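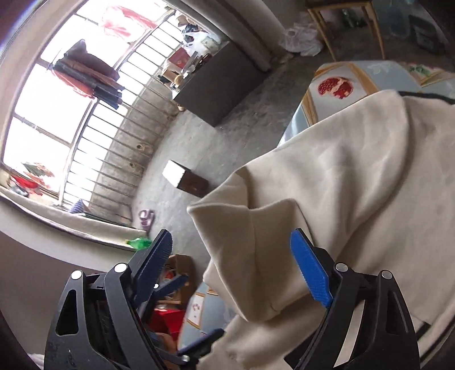
Can I wash a fleece hoodie in the same load as bath towels?

Wash them separately. Towels shed lint all through the cycle, fleece grabs it, and you'll be picking it off until November.

Search this community
Search Go

Home Laundry Stains Fabrics New posts

Posted May 7, 2024 by grelis_st_tenant
1,157 views

Longer version of the above, for those who want to argue. I have a light-colored fleece hoodie that used to be soft. After a winter of regular washing it now feels like the inside of a cheap car. I've been using warm water, the normal cycle, a full cap of detergent and a dryer sheet, the way my family has done it for generations. Is there any way to get the softness back, or is it a rag now? I also have a bottle of Worine fabric softener under the sink that I'd love an excuse to finish.

peltberg_basement
333 helpful votes

Put the Worine back under the sink. Softener leaves a coating on the fibers, and so do dryer sheets, and on fleece that coating is most of what you're feeling. The rest is detergent that never rinsed out. A full cap is meant for a family of mud wrestlers.

What worked on mine:

Turn it inside out and zip it up, if it has a zipper. Cold water, gentle cycle, no detergent at all the first time. Half a cup of plain white vinegar in the rinse. Then run one more rinse with nothing in it. Hang it over a rack until it's nearly dry and finish it on low heat for a few minutes — low, please, because fleece is mostly plastic and high heat melts the tips of the fibers. Once those are melted you can't unmelt them.

When it's dry, go over it with a soft pet brush. Short strokes, one direction, not much pressure. You'll feel silly. The matted spots under the arms and along the cuffs take the longest, and mine needed 3 rounds over a couple of weeks before I stopped noticing them.

After that, use a tablespoon of liquid detergent per load and skip the sheets for good.

One caution: if yours is a cotton blend with a brushed inside, check the tag first. The brush can pull those bald.

mendonca_fan

just buy a new one lol. they go on sale every spring

rinsecycle1695

Agree with the vinegar, disagree with the dryer. I haven't put fleece in a dryer since I shrank a drawstring and spent an evening fishing it back out of the hood with a safety pin. Air dry the whole way and shake it hard halfway through. It takes a day in my apartment, two if it's raining.

Also, don't put bleach on it to bring the color back. I tried that on an off-white one and it came out yellow at the seams. It's my painting hoodie now, and I don't paint.

Back to Fabrics Next post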